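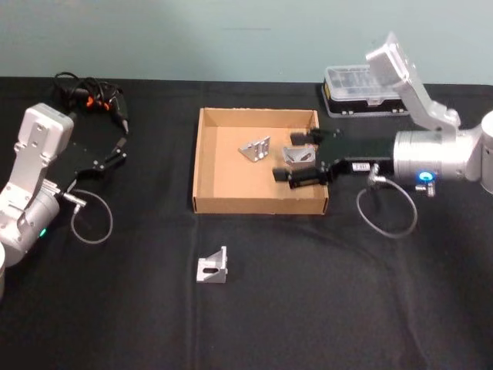
What do you do with an inheritance you never asked for?

You put it in the hall and walk around it until February.

Elmarie Matlala's inheritance was a shelf. It came from her great-aunt Llinos Morris, who had left the house to a cousin, the savings to a donkey shelter, and to Elmarie "the shelf, and she will know why." Elmarie did not know why. She had met her great-aunt 2 times, and on both occasions they had talked about soup.

The lawyer, Rajeshwari Nair, read the line aloud twice in case it improved.

"Is it a valuable shelf?" Elmarie asked.

"It's been appraised at 88 dollars," said Ms. Nair. "The appraisal cost more than that, I'm afraid. It comes out of your share."

"My share is the shelf."

"Yes," said Ms. Nair, and passed her a pen.

It arrived in a Plaltby van with a delivery slip, number 3445, that described it as a bookcase, a stool and, farther down, a harp. The driver leaned it against the wall and wished her luck with her music.

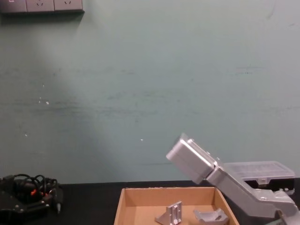
Two parts, one box.

By the second week the shelf had begun to have opinions. It was too long for the kitchen and too short for the bedroom, and in the living room it made the couch look guilty. Elmarie's neighbor, Seren Ellis, came over to give advice, a thing she did the way other people water plants.

"Have you looked underneath?" said Seren. "There's always something underneath. My uncle found a treasure map under a drawer."

"Was there treasure?"

"It was a map of Heltinetti. He went, though. He said the parking was terrible."

They turned the shelf over on the rug. On the underside, in pencil, in a firm and slightly cross hand, was written: PUT ME UP BY 2036.

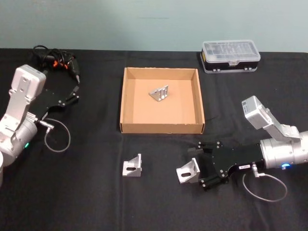 "Well, that's plenty of time," said Seren.

Elmarie sat down on the guilty couch. She was thinking about the second conversation, the one over leek and potato, when Llinos had asked what she planned to do with herself and Elmarie had said she would get around to something. The old woman had gone on buttering her bread for quite a while - all the way to the crust, both sides.

"She thought I was lazy," said Elmarie.

"She thought you'd need ten years' notice," said Seren. "I'd call that generous."

So Elmarie borrowed a drill from Seren, along with a lecture about the drill. The shelf went up in the hall at four in the afternoon, a little lower on the left. She stood back, found she had nothing to put on it, and went to make soup.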